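PRESS RELEASE - for immediate use
17th January

Oltard brings foam counting cubes back, by the bag and by the box

Soft, light, quiet on a table. Oltard's foam counting cubes are on sale again from today after selling out in November, with a new bag size, a revised activity booklet and a lower price per cube on the big box.

The cubes are aimed at nurseries, infant classes, childminders and anyone with a kitchen table and a small person to keep busy. Sorting, lining up, stacking, counting on, making a pattern and asking what comes next. Old ideas, all of them. The cubes just make less noise than wood when a tower comes down, which teachers told us matters rather a lot by two in the afternoon.

What's new

Bags of 100. Previously the smallest pack was the full class box, and that was far too many for most homes. The new bag has a drawstring top and comes with a short version of the booklet.

Class box of 1000. Same box as before but the lid now fits properly. We had plenty of letters about the old lid. Thank you, they were all read.

Mixed colours in both sizes. Single colour refills will follow later in the year, date to be confirmed.

The booklet has been rewritten from front to back. Shorter sentences, bigger type, and every activity fits on one page so it can be photocopied without the other half going missing. The old favourites stay in. Gone are the two games that needed a dice, as there was never a dice in the box.

Tried out in Melositz

The new booklet was tested over the autumn term at playgroups and schools in and around Melositz, where Oltard has its workshop. 1287 feedback slips came back, nearly all of them filled in by hand and a good few with drawings on. The most asked for change was simpler starting activities, for children who aren't ready for long patterns yet. So the booklet now opens with rows of three.

"We had been starting too hard," said a spokesperson for Oltard. "Six colours and a repeating pattern on page one, and half the group has wandered off. A row of three is something a child can make, look at, and then change. Swap the ends. Hide the middle one. Thats a whole session if you let it be."

Three to start: the first activity

Put three cubes in a line on a plain surface, different colours, with a bit of space between them. Say the colours together, far end to near end. Then the child shuts their eyes, one cube is moved, and they say which. Leave gaps wider than a cube so small fingers can get in without knocking the row.

Blue, then orange, then a pinkish red nearest you, on a plain brown tabletop:

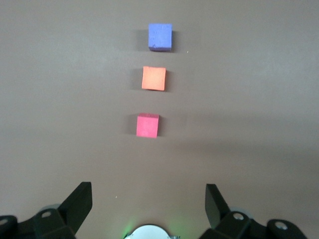
Prices and where to buy

Bags and class boxes can be ordered from Oltard direct, or over the counter at Ghaffari toy and school supply shops. Schools with an account at Plikska can add the class box to thier usual order. Price list on request. Orders of 2 class boxes or more are delivered free.

Anyone who bought the old box can have the new booklet at no charge, just send proof of purchase or a photo of the old lid.

Care

Wipe with a damp cloth, air dry, keep out of direct sun and away from radiators. Not for the washing machine. Cubes that have been chewed should be thrown away. Not suitable for children who still put things in their mouths, adult supervision at all times.

About Oltard

Oltard makes and sells simple classroom and home learning materials from its workshop in Melositz.

Notes to editors

Sample bags available for review, please say which age group you write for. Booklet pages can be reproduced with credit to Oltard. Requests to the Oltard press desk, Melositz, marked CUBES.

ENDS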